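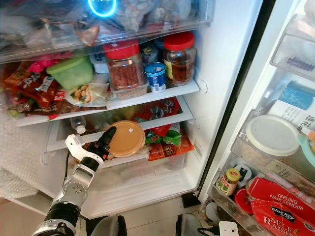

Paraschiva Gavrilă 认为，双臂操作里多数被归为“抓取失败”的案例，错误在手指闭合之前就已经发生：策略在某一时刻相信了一路不该相信的图像。按她的说法，如果把失败只记在最后一步，后面的统计再细也找不到原因。

这个判断是 Nimotness 方法的出发点。Gavrilă 在 Gesanach 负责操作策略方向的研究，她所在的小组过去一段时间集中处理一个范围很窄的问题：机器人同时装有头部相机和腕部相机时，如何在每个时刻估计各路图像对当前动作的可信程度，并把这个估计交给策略使用。采访于2022年1月29日进行，谈话内容经整理，部分技术细节由她事后书面补充。

问题本身并不新。头部相机视野宽，能看到目标与周围物体的关系，但手臂一伸进柜子或冰箱，前臂和夹爪就会遮住最需要看的区域。腕部相机离目标近，分辨率充足，却经常只看到手指、一小块表面和一片反光。常见做法是把几路图像分别编码，特征拼接后送进同一个网络，由网络自行决定看哪里。

“拼接在实验台上够用。”Gavrilă 说，“台面是哑光的，灯是固定的，物体之间有间隔。网络学到的权重分配基本是静态的，靠近目标之前看头部，靠近之后看腕部。换到住宅里，这个分配规律不成立。”

她解释说，住宅里的困难集中在三类表面上：上釉地砖、金属门板、透明塑料。地砖和门板会产生随视角移动的高光，透明塑料既有反射又有透射，深度传感器在上面经常返回空值，或者返回塑料后面物体的距离。三类表面常常同时出现在一次任务里。机器人从冰箱里取出一个盒子，转身，经过门板，再把盒子放到别处，十几秒之内各路图像的质量会交替变化好几次。

小组最初尝试过直接检测图像质量。他们计算过曝区域的比例、局部对比度和模糊程度，用这些指标给每一路图像打分。结果不理想。“图像质量和对动作有没有用是两件事。”她说，“一张图可以有一半过曝，只要手指尖和物体边缘还在，它对闭合动作就是有用的。反过来，一张曝光完全正常的图，里面全是地砖，对动作没有贡献。质量指标会给后一张打高分。”

Nimotness 换了一种定义。可信度不从像素上算，从动作预测的变化上算。训练时，系统对每个时间步做多次前向计算，每次屏蔽其中一路图像，记录动作预测相对于示教动作的误差变化。屏蔽某一路之后误差明显上升，说明该路在这一刻携带了必要信息；误差不变，说明该路冗余；误差下降，说明该路在误导策略。这个差值经过归一化，作为监督信号，用来训练一个小型的可信度网络。运行时不再做屏蔽计算，只用可信度网络给出的数值去调节各路特征的权重。

她特别强调第三种情况。“误差下降的那部分数据以前是被平均掉的。大家做消融实验，去掉一路相机，看整体成功率，结论总是多一路更好。整体上确实如此。按时间步拆开看，有相当一部分时刻少一路更好，这些时刻集中在接触前后。”

关于屏蔽的方式，小组走过弯路。第一版直接把被屏蔽的图像置零，网络很快学会把全黑输入当作一种信号，误差变化里混进了分布外效应。第二版用同一任务中其他时刻的图像替换，问题是替换图像本身可能含有误导信息，使差值偏大。目前的版本在特征层操作，用该路特征在整个训练集上的条件均值代替，条件是机械臂的关节状态。Gavrilă 说，这样得到的差值可以近似理解为：在已经知道手臂姿态的前提下，这一路图像还额外提供了什么。

“条件均值这一步必须有关节状态。”她补充道，“没有它，腕部相机的可信度会系统性偏高。腕部图像里总有手指，手指张开多少，图像里就能看到多少，但这个信息编码器已经给了，重复计算没有意义。”
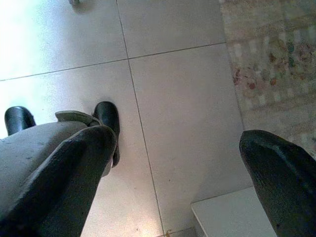 腕部视角：两根夹爪手指伸入画面，下方是浅色地砖。

数据方面，Nimotness 使用名为 Radu 的住宅操作数据集。该数据集由小组自行采集，共包含2,196条遥操作示教，来自18户住宅，其中600条留作测试，不参与任何训练和调参。划分以住户为单位，同一户的数据不会同时出现在训练集和测试集中。Gavrilă 说，这个划分方式使所有方法的数字都变低，包括他们自己的。

“按条划分很舒服。”她说，“同一个厨房的地砖在训练里见过，测试里再见一次，高光的形状都差不多。按住户划分之后，基线掉得很厉害，我们第一次看到数字时以为是评测脚本有错误，检查了两天，没有错误。”

采集平台是 Skomari，一套双臂系统，各路相机时间同步。遥操作员在采集时能看到所有画面，但主要依赖哪一路由个人决定，系统不作规定。这一点后来成为分析的难点。部分操作员习惯盯着头部画面，到最后一刻才切换到腕部；另一部分几乎全程看腕部。两种习惯留下的动作轨迹不同，前者接近目标时速度较慢，常有停顿，后者路径更直，但偶尔会碰到旁边的物体。

有人会因此怀疑，可信度网络学到的只是操作员的观看习惯。Gavrilă 承认这个质疑有道理，小组为此做了对照：按操作员分组，分别训练可信度网络，再互相测试。不同组训练出的网络在接近阶段差异明显，在接触阶段趋于一致。她的解读是，接近阶段存在多种可行的看法，接触阶段的信息需求则由任务本身决定。论文稿里保留了接近阶段的差异，没有取平均。

测试结果按条件分列。在光照平稳、遮挡较少的子集上，Nimotness 与特征拼接基线没有显著差别。在高反光和强遮挡子集上，任务成功率比基线提高13个百分点。合并全部测试数据，提升幅度要小得多，原因是容易的条目占多数。

她不愿意只报后一个数字，也不愿意只报前一个。“只报困难子集，读者会以为方法普遍有效。只报整体，又看不出它解决了什么。两个都写，再写清楚子集是怎么划的。”子集由两名标注者独立划分，标注者只看图像，不知道各方法的结果。意见不一致的条目单独列出，不归入任何一侧。

谈到基线的公平性，她列出了几项控制。参数量对齐，可信度网络增加的参数在基线中以加宽融合层的方式补足；训练步数相同；图像增强相同，包括随机亮度和随机遮挡。随机遮挡这一项影响较大，没有它时基线明显更差，加上之后差距缩小。“如果对照里不放随机遮挡，我们的数字会好看一些。”她说，“审稿人不一定会问，但用的人很快会发现。”

另一个对照是注意力融合。用交叉注意力代替拼接，网络理论上可以自行学到同样的权重。实测结果介于拼接和 Nimotness 之间。从注意力图看，它在多数时刻给腕部相机的权重过于稳定，遇到强高光时反应迟缓。Gavrilă 推测这与数据量有关，示教条数再多一个量级，注意力融合也许能追上。目前没有数据支持这个推测，她要求在文中注明。

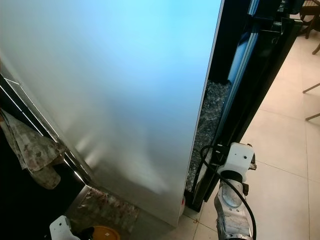 反光金属门板是测试中最难的一类。门板的颜色会随附近光源改变，同一块门板在一次任务里可以先后呈现几种外观，门板上的倒影又带有真实物体的轮廓。基线方法在这里有一种典型错误：手臂经过门板时，目标位置估计突然跳到倒影一侧，动作随之偏转，等手臂离开反光区域再跳回来。偏转的时间很短，在开阔处没有后果，在门与柜体之间就可能发生接触。

Nimotness 对这类错误的抑制来自时间上的不对称。可信度下降可以立即生效，上升则需要连续若干帧保持一致。这个设计没有理论推导，来自调试。最初版本的升降是对称的，手臂经过高光条纹时，可信度在几帧之内反复升降，动作出现抖动。改为快降慢升之后抖动基本消失，代价是手臂离开反光区之后有短暂的保守期，动作偏慢。

“慢一点可以接受。”Gavrilă 说，“在住宅里，慢的代价是时间，抖的代价是碰到东西。”

透明包装的情况不同。塑料袋、保鲜膜和气泡膜会变形，夹爪一碰，形状和高光同时改变，可信度网络往往把几路图像一起判低。所有视角都不可信时，归一化后的权重仍然加和为一，策略得到的信息看上去与平时没有区别。小组后来在归一化之外增加了一个总量输出，反映各路可信度的绝对水平。总量低于阈值时，策略减速，必要时后撤一小段距离，重新获取图像。

后撤动作带来了新的问题。示教数据里几乎没有后撤，操作员看不清时通常停住不动，转头换一路画面，手臂保持原位。策略因此没有可以模仿的后撤样本。目前的实现是手写规则，沿最近一段轨迹原路返回，返回长度固定。Gavrilă 对这部分不满意。“它能工作，但它不是学出来的。在窄的地方，原路返回是安全的；如果手里已经夹着东西，东西的外形可能让原路变得不安全。规则里没有考虑被夹持物的外形。”

阈值的选取同样依赖经验。小组在训练集的住户中留出几户用于选阈值，选出的数值在测试住户上略显保守，后撤次数偏多。她展示了一组曲线，横轴为阈值，纵轴为成功率和平均耗时。成功率在较宽的区间内平坦，耗时则持续上升。她倾向于取平坦区间的下端，但没有把它写成推荐值，理由是曲线形状可能随相机型号变化，而 Radu 只包含一种相机配置。

问及失败案例，她把它们分为几组。占比最高的一组与可信度无关，是夹爪的几何限制：目标紧贴隔板或夹在其他物体之间，手指没有插入的空间，看得再清楚也抓不到。其次是重量估计错误，物体离开支撑面后在指间滑动。再次才是视觉误导的残余，主要发生在深色光滑物体与深色手指相邻的时候，两者的边界在腕部图像中难以分开，可信度网络给出的分数偏高，策略据此过早闭合。

深色手指的问题曾有一个简单的处理建议，即给手指贴上浅色胶带。小组试过，边界确实变清楚了，但胶带改变了摩擦系数，磨损之后外观又与训练数据不一致。最后没有采用。更换手指材料的方案在讨论中，硬件组的意见是先确定指尖形状再谈颜色。

计算开销方面，可信度网络与主干共享图像编码器，运行时只增加一个浅层分支，控制频率不受影响。训练阶段的开销较大，屏蔽计算使前向次数随相机数量线性增加。小组的做法是先用普通方式训练主干，冻结编码器后再计算差值。冻结带来一个偏差：差值反映的是旧主干的信息需求，加入可信度调节后主干会变化。理论上应当交替迭代。他们迭代到第二轮，变化已经很小，第三轮没有继续做。

“第二轮的变化小，不等于第三轮也小。”她说，“我们没有做第三轮是算力原因，这一点写在附录里。”

她对方法适用范围的表述比较谨慎。Nimotness 假定各路相机标定准确、时间同步。标定漂移时，图像内容正常而几何关系错误，屏蔽差值会把这种错误记为该路不可信，于是权重下降，系统表面上仍能运行，实际已经退化为少一路相机。单看成功率很难发现。小组现在定期检查各路可信度的长期均值，某一路持续走低就重新标定。曾有一次，左腕相机的均值连续下降，检查后发现支架螺钉松动，那几天采集的数据全部作废。

至于可信度能否作为解释提供给使用者，她持保留态度。数值低可以说明策略没有使用某一路图像，不能说明为什么没有使用。反光、遮挡、标定漂移和训练数据不足都可能得到相同的数值。小组内部的可视化工具只显示曲线，不附文字说明，正是为了避免使用者把相关关系读成诊断。

代码和可信度网络的权重计划在五月公开，Radu 数据集的公开时间未定。住宅图像涉及隐私，需要逐户取得书面同意，包装文字、信件、照片等内容也要逐帧处理。Gavrilă 说，处理完成的部分会分批放出，先放测试集，便于其他小组在相同划分下比较。测试集公开后，小组会另采一批住户作为内部留出数据。

下一步的工作集中在两处。一是采集包含后撤的示教，要求操作员在看不清时主动退回并重新接近，以替换现有的手写规则。二是把可信度用于相机运动的控制：头部相机目前跟随预设角度，如果可信度能够预测，头部就可以提前转到不受反光影响的方向。后一项已有初步仿真，但仿真器对金属门板和塑料薄膜的渲染过于干净，仿真中得到的提升在真机上没有重现。

“仿真里的塑料是平的。”Gavrilă 说，“我们先补真机数据，仿真部分暂时不写进论文。”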